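News > Research > Robotics
Search this site Search Enter keywords
September - by Veronica Onu

Bondero group reports gains from shorter correction clips in household tidying

A method for teaching robot arms to put soft objects into containers has cut the amount of human demonstration needed, according to a report released this month by the Bondero manipulation group. The work was led by Nima Ghaffari and Kibet Temba, with testing carried out at the group's Nedmont site.

The usual approach is to record an operator guiding the arm through a whole task, from first reach to final release, and to train a control policy on the full set of recordings. The Bondero group kept a small base set of 160 complete recordings and then added short correction clips. Each clip starts at the moment the policy is judged to be going wrong and ends when the arm is back on course. The longest lasts 5 seconds.

The report says that a policy trained on the base set plus 475 clips matched one trained on a much larger set of complete recordings. Most of the benefit came in two phases, closing the fingers on the object and letting go over the container. Reaching was already reliable and changed little.

Soft toys were chosen as test objects for their awkward behaviour under a gripper. Plush deforms before it resists, so finger position alone is a poor guide to whether a grasp is secure. The trials were run on a bed, where folds in the sheet alter the height of an object from one attempt to the next. Ghaffari's team did not smooth the sheet between attempts.

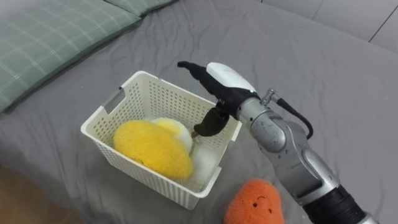
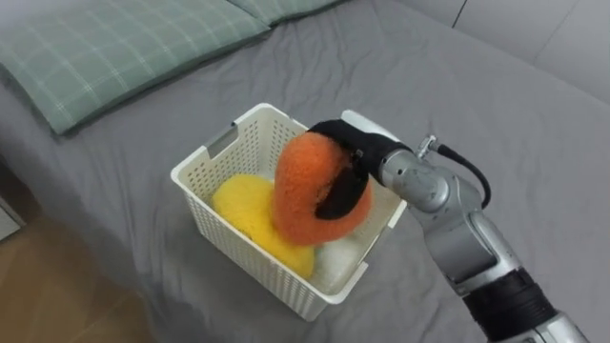
Release proved the harder of the two phases to correct. In early versions of the policy the fingers opened while still pressed against the pile, and toys were dragged back out on the retreat. The clips for this phase teach a small lift before opening. Temba said the lift was never written in as a rule - it appears only in what the operators did.

The report lists two limits. All clips were recorded by trained operators, and the choice of when to step in was left to their judgement. Tane Hinds, who reviewed the work for the Grimshaw laboratory, said the second point matters more, as a late correction may teach the policy to recover from a state it should not have reached.

A follow-up study will let the policy ask for a correction itself when its own confidence drops. Rhys Waaka is preparing that version under the project name Reltetti, using the same arm and a wider range of containers.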